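Pernlow gripper, hand-held build — June, cont'd

8:20 am. Picked up where I left off. Left finger hinge was binding past half open, same spot as last time. Took it apart on the kitchen table, found a burr on the inside of the hinge hole, knocked it off with the small round file. Moves fine by hand now. Did the right one too even though it wasn't complaining.

Reprinted the fingertip pads in the softer stuff. Old ones were shiny and slid off everything. First layer came out ugly, don't care, it's on the inside.

Spring: tried three from the Ogbonna assortment.
— thin one: closes but lets go as soon as you tilt
— middle one: ok
— fat one: my thumb gave up before the fingers did
Went with middle. Note for Katsuhiko, the bag labels are mixed up, the one marked light is the middle one. I wrote on the bag.

Trigger travel feels long still. Measured 20 mm from rest to full close, wanted less. Could move the anchor hole up on the lever but then we lose force at the tips. Leave it for now, see how cloth goes.

Cloth is the whole point of this version. Version 2 was fine on boxes and blocks and usless on anything that folds. So no more blocks. Blue cloth only until it behaves.

Tips just about meeting under the fabric, which is what I wanted out of the new pad angle. Old angle left a gap and thin stuff fell through it. 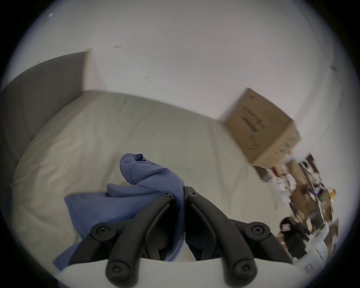

Modupe Tijani wrote back that the pad angle is only half of it, and that I should stop pinching at the very tips. Her advice was to go in wider and let the fabric bunch down between the fingers before squeezing, then lift slow. She also thinks the trigger travel is fine as is, and that I'd regret shortening it the first time I tried to pick up something thick. She wants the lever drawing before I drill anything.

Ok. Not drilling. Sent her the drawing.

11:40. Tried it her way. Feels a lot more solid in the hand, less of that feeling like it's hanging on by one thread. Counting drops properly now so I quit arguing from memory. Rule: pick up, lift to chest height, hold, put down. Any slip that leaves the fingers is a drop. Regrabs count as drops too, no cheating.

Tip pinch, 200 lifts: 69 drops
Wide grab: not done yet, hand needs a break

69 is bad but version 2 couldn't have got through the set at all. Most of the drops came when I rushed the lift. A few were from grabbing a single layer right at the edge — pads just roll off it. Maybe a tiny lip on the pad? Katsuhiko will say no because of the print supports. Ask anyway.

Screws. The ones at the base of the fingers keep backing out. Checked after every block of lifts and had to snug both of them each time. Blue threadlocker is at the Bustport shop, I thought I had some here and I don't. Put a dab of nail polish on as a stopgap. Don't forget to clean that off before the real stuff goes on, it left crud in the threads last time.

Also the housing. Rim is a bit sharp where it meets the palm. Ran 200 grit over it for a couple minutes, better. Should really be a fillet in the model, add to the list.

1:15 pm. Back at it after lunch. Wide grab, fingers opened out a good bit, cloth tucked well down in the gap. Squeeze, wait a beat, lift.

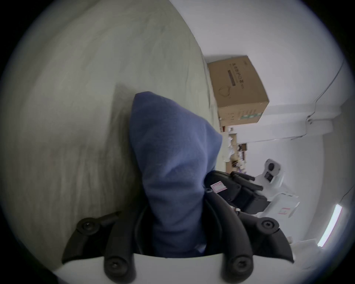
Wide grab, cloth bunched between the fingers.

Want to do the full set this way before I say anything about it to the Pillmont people, they get excited and then I have to build six. Same cloth, same rule, same lift height. Someone else should do half the lifts so it isn't just my wrist we're testing.

Things I noticed so far, in no order:
— squeezing early is worse than squeezing late
— pads pick up lint, wiped them with alcohol, grip came back. Wipe every 20 lifts from now on
— bare feel of the trigger is nice with the middle spring, dont touch it
— there's a click from the left hinge at full open. Not the burr, that's gone. Washer?

Swapped the washer on the left for a nylon one. Click is quieter, still there. Going to live with it.

To do
— threadlocker from Bustport
— fillet on housing rim
— lip on pads, one test print only
— finish wide grab set
— try a thicker cloth after, then something slippery
— send Modupe the drop sheet once both halves are filled in
— order more of the middle spring. Only the one left in the bag

Battery on the little driver is dead again, charger is by the printer. 3:00, stopping, will do the pads tonight if the printer's free.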